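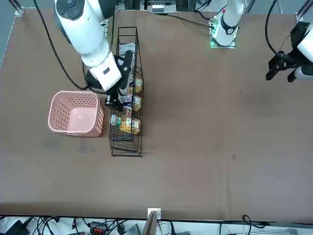
SNACKS SORTED: BRETANOW COMES TO FLORKCOMBE

16 Mar 2018
Print this page | E-mail to a mate

I've been banging on about messy snack corners for years, so I'm pretty chuffed to say that Drulholm, my little home-organising business in Florkcombe, is launching its first proper range in May. It's called Bretanow, and it's for anyone who's ever lost a muesli bar behind the toaster (me, most weeks).

The idea is dead simple. You get a black wire rack and a pink plastic basket, and the two live side by side on the bench. Drinks and packets go in the rack, where you can see what you've got. The basket is for unpacking the shopping, carting things out to the verandah, or clearing the lot off when you need the bench for tea.

I did consider a solid-sided rack, and Briggs & Co. down the road even knocked one up for me, but I kept forgetting what was in it. Wire won! You can spot a yellow packet from the other side of the kitchen. 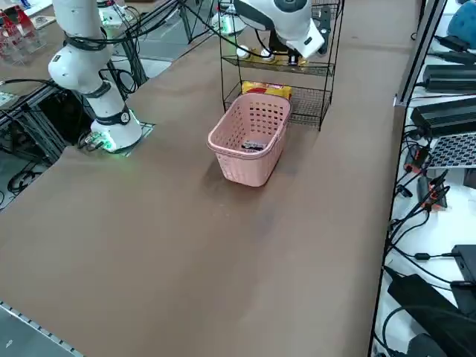

And because the basket has holes all through its sides, crumbs shake out over the sink and it rinses in no time. I've had 27 households in Florkcombe giving the set a go over summer, and the feedback has been lovely, if a bit blunt about my first choice of colour. Most of them keep bottles together and little things together, and leave the basket empty between shops so it's ready to grab. One family has theirs in the caravan. Another uses it for school lunches, with 6 of everything lined up on Sunday night, and I'm very jealous.
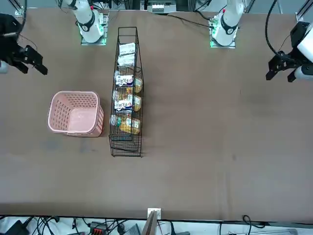 Bottles on their sides in the black wire rack, with the pink basket next to it.

Bretanow will come in 2 sizes, and orders placed before the end of May get free delivery anywhere within the shire. I'll also be running three free pantry mornings at the Drulholm workshop, so bring your worst cupboard stories and I'll put the kettle on. Bookings through the Drulholm shop, or just pop in and say g'day.

Shares: 27 | Comments: 3
Last updated 2 hours ago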